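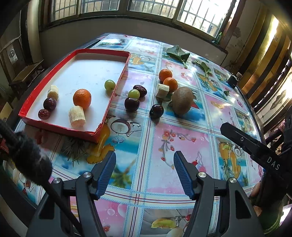 About Vasavport

Our Work | Our People | Homes and Hosts | Jobs | Contact

Vasavport collects examples for machines that are learning to use their hands. A person picks up a grape and puts it on a tray. The person does this again with the grape somewhere else, then with a cherry, then with a peeled piece of banana, which has opinions about being squeezed. We record all of it, check it, label it and send it to the people who build the learning systems. Then we wash the tray.

If you were hoping for a company that makes robots, there are several good ones and we work for a few of them. We own very little that moves by itself. Most of what we own is tongs with wires coming out.

How we started

The company was set up on 26 April 2019 by Halima Jibrin and Itzel Hinojosa, who had met at a firm that sold sorting equipment to fruit packers. Halima wrote the software that told the equipment what it was looking at. Itzel went out to the packing sheds and explained to the customers why it had been wrong.

The trouble was usually the same. The equipment had learned its trade from pictures taken in a clean white booth, with one piece of fruit at a time, under a lamp. Packing sheds have doors. The doors are open, the sun comes in low, there is a leaf on the belt, and the machine decides the leaf is a lime. Itzel spent a good part of one June with a bedsheet and a staple gun, turning a customer's loading bay into something closer to the booth. She has said since that somewhere around the second box of staples she began to think about changing the lessons instead of the building.

So we work in ordinary rooms, with whatever daylight they have and whatever is on the table. We like a shiny tablecloth. We like a tablecloth with fruit printed on it even more, when there is real fruit sitting on top, because a system that can't tell a cherry from a picture of a cherry should find that out early and in private.

What we do all day

Most of our recording is done with hand-held grippers. The collector holds the handle and works the fingers, and a camera on the tool sees what the tool sees. The collector's arm does the clever part. We keep the movement and the view and throw away the grumbling, as no sound is recorded.

A job starts with a task sheet. The client wants, say, fruit sorted from table to tray, or cups hung on hooks, or socks paired. We write down what counts as done. You would be surprised how long this takes. "Put the fruit on the tray" sounds finished until somebody asks whether a date leaning on the rim is on the tray, and then it's lunchtime.

Once the sheet is settled, a collector goes through the task many times, moving things between takes. The moving matters as much as the task. Left alone, people put objects back where they found them, in the same neat little row, and a system trained on neat little rows is helpless in a kitchen. Our collectors are asked to be messier than comes naturally. Some of them needed coaching. One needed none at all and now runs the coaching.

Every take is then watched by a person who wasn't in the room. They mark where each attempt begins and ends, which object was picked and what became of it. We keep the fumbles. A dropped grape followed by a calm second try is worth a good deal to the people we work for, so it gets its own label and the collector gets no telling off. Takes where the tool was bumped, the view was blocked or a cat became involved go in a separate folder. The cat folder is popular.

Our current library has 902 task sheets in use. The longest covers setting a table for dinner and the shortest is "close the drawer," which was revised more often than any of the others.

What we don't do

We don't stage failures. If a client needs more dropped fruit, we make the task harder and wait.

We don't speed up recordings to make them look brisk. Real people pause. They look for the kiwi. The pauses stay in.

We don't record in anybody's home without the written agreement of everyone who lives there, and we go over the edges of every recording before it leaves us. Family photographs, mail on the counter and faces are blurred. If you have hosted us and would like your recordings removed, write to us and we will take them out of the library and tell any client who holds a copy. The form is one page long. We worked quite hard to keep it that way.

We also don't promise that a robot will be able to do what our collectors do. We supply the lessons. What the student makes of them is between the student and its engineers.

The Galtberg rooms

Our main base is on Galtberg, in a building that was a music school before we took it over. The rooms still have the doors of a music school, so it is possible to fold towels in one while somebody stacks pans in the next. We kept the mismatched furniture on purpose. New staff sometimes offer to help us find a matching set of tables, and we thank them.

The building holds a pantry that puzzles every delivery driver. We go through a lot of food. Bananas are cut fresh for each session and are past their best well before the end of it, at which point they are also a different task, as far as the gripper is concerned. Soft banana has a sheet of its own. Whatever has not been handled goes home with the staff, and whatever has been handled goes in the compost. There was briefly a middle category, and we have a policy about it now.

Homes and hosts

Rooms we own can only teach so much, so the rest of our recording happens in borrowed ones. To date, 565 households have lent us a table, a counter, a laundry corner or a shelf for a day. We bring the tools and the objects, we pay a day rate, and we leave the place as we found it. Hosts often tidy before we come. Please don't. We have turned up to find every surface wiped and empty and the interesting clutter shut in a bedroom, and have had to ask, as politely as such a thing can be asked, whether we might have some of it back.

Smaller homes are as useful to us as big ones. So are dim ones, odd-shaped ones and ones where the window is in the wrong place.

The Piramar set

People outside the business mostly know us for Piramar, the open collection we put out for schools and small labs. It holds 507 hours of table-top work with fruit, dishes and cloth, along with the task sheets, the labels and the guide our reviewers use to argue with each other. It is free for teaching and research. Students have used it for class projects, thesis work and, in one case, a very long video of nothing but oranges being put down, set to music. We were sent a copy. It hangs together better than you'd think.

Piramar is updated when we find mistakes, and we find them with help. If you spot a cherry labeled as a grape, tell us which take it's in and we'll fix it and put your name in the notes. A few people have written in so often that we offered them jobs. Two accepted.

Yusuf

Yusuf is our review tool. Every recording passes through it on the way in, and it flags takes that look wrong: a lost signal, a gripper that never closes, an object that was on the sheet and didn't turn up. Halima built the first version over a holiday and named it for the porter at her old college, a man who could tell from across the yard that you had forgotten something. The tool has his thoroughness and none of his charm. It flags, a person decides, and the person's decision is written down with a reason. We've been asked when Yusuf will take over the whole job. It once flagged an entire morning because the tablecloth had been turned around, so we are in no hurry.

Who we are

Halima Jibrin runs the technical side. She looks after the tools, the recording software and our dealings with client engineers, and she still does a shift as a collector each month. Her takes are reviewed like everybody else's. She has asked for it to be noted here that her drop rate is improving.

Itzel Hinojosa runs collection and hosting. She writes or signs off every task sheet, trains the people who train the collectors, and has the final word on whether something is on the tray. She keeps the original staple gun in her desk.

The rest of us came from all over: a pastry kitchen, a physical therapy practice, a theater props store, a couple of university labs. Collectors don't need a technical background. They need steady hands, patience with repetition and the ability to take a note about how they picked up a date. Collectors and reviewers are on staff with regular hours, and nobody spends a full day on one task. Wrists get tired, and tired wrists make strange lessons. Shifts at the gripper are kept short, with review work or set-up in between.

Working with us

Clients usually begin with a small trial: one task, one set of objects, a few different rooms. You get everything, including the takes we're not proud of, and a frank note on what we'd change. Sometimes what we'd change is your task sheet. Bring a thick skin and a clear idea of what "done" means, or come without the second and we'll work it out over lunch.

Hosts can sign up through the Homes and Hosts page. Jobs are posted when we have them. Teachers who want Piramar for a class can write to the collections desk, and we'll help you pick a portion that fits on the school's computers.

Visits to Galtberg are by arrangement. Please don't eat the fruit.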